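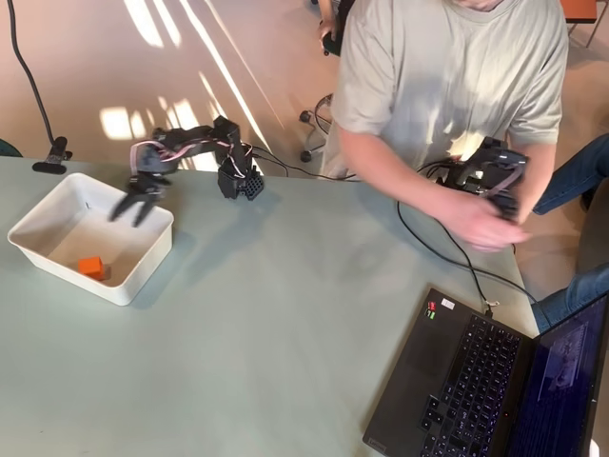
**Fiction | Short Reads**

The email from Nipon Srithong arrived at 6:40 in the morning with the subject line "Quick thought," and by 6:44 there were eleven replies, all of them from Nipon Srithong.

Ketsara Onsri read them in the parking lot of Ovotard with her seat belt still on. The quick thought was that people at Ovotard were sending too many emails. The second email added Vichien Chaiyaporn, who had been left off the first. The third apologized to Vichien. The fourth attached a spreadsheet, the fifth attached the right spreadsheet, and from there things got philosophical.

By nine there was a meeting about it. The meeting was in Kudoline, the big conference room, named after a product the company had stopped selling before any of them were hired. The small conference room was called Fu. It fit three people and a plant, and you went there to be told things.

"We're drowning," said Nipon, who ran Operations and had the tan of a man who delegated. "I got 281 messages yesterday. I counted."

"When?" said Omid Salehi.

"When what?"

"When did you count them?"

Nipon said he'd counted them during the budget review, and moved to the next slide.

The next slide was Ulum. Ulum was a program that would sit on top of everyone's inbox and decide what mattered. It would hold back the rest until four in the afternoon, when it would release the whole pile at once, like a dam with a calendar. The company had bought 32 seats. Ketsara looked at the price in the corner of the slide and then at the ceiling tile over her desk, visible through the glass, which had been waiting on approval since spring.

"What does it think matters?" she asked.

"It learns," said Nipon.

It learned fast. By the end of the first week Ulum had noticed that Ketsara never opened anything from Lertchai Sriwong in Facilities, who wrote long, decent, carefully spelled messages about the thermostat. It had also noticed that she opened everything from a shoe store. So the shoe store came through at all hours with a small gold star beside it, and Lertchai went in the four o'clock pile.

She felt bad about this. She'd had no idea she was a person who ignored Lertchai. She had thought of herself as a person who was getting to him.

Omid, across the aisle, was doing beautifully. Ulum had decided that nothing sent to Omid mattered. He came in, hung up his jacket, and looked at a clean white screen until four, and in the meantime he did his job. He finished the vendor report. He finished the other vendor report. He started going home at five with his head up, like somebody in an ad for knees.

"You're not worried?" Ketsara said.

"About what?"

"That it thinks you're unimportant."

Omid gave this some real consideration. "I've suspected it for years," he said. "It's nice to have the afternoon."

Vichien had the opposite trouble. Everything sent to Vichien was starred. He'd opened every message in his life within a minute of getting it, including the one congratulating him on his own birthday, which he had replied to all. Ulum took one look at him and gave up. He walked the halls with his phone held out in front of him like a man following a divining rod, and he'd started eating lunch over the sink in the break room, standing.

In November Nipon called everyone back to Kudoline to go over the results. Internal email was down by half, he said. There was a chart. People had moved to the chat program, where there had been 2000 messages in the past week, of which 1005 were the word "thanks."

"So that's more," said Ketsara.

"It's a different channel," said Nipon.

Somebody asked about the thermostat. It was very cold in Kudoline, and several people had their coats on. Nipon said he hadn't heard anything about a thermostat.

Ketsara looked down the table at Lertchai, who was wearing a scarf and a hat and had a folder in front of him. He opened the folder. It was thick. He'd printed everything.

"I'll start with September," he said.

Omid checked the clock, took off his jacket, and handed it to Vichien, who put it on over his own without looking up from his phone.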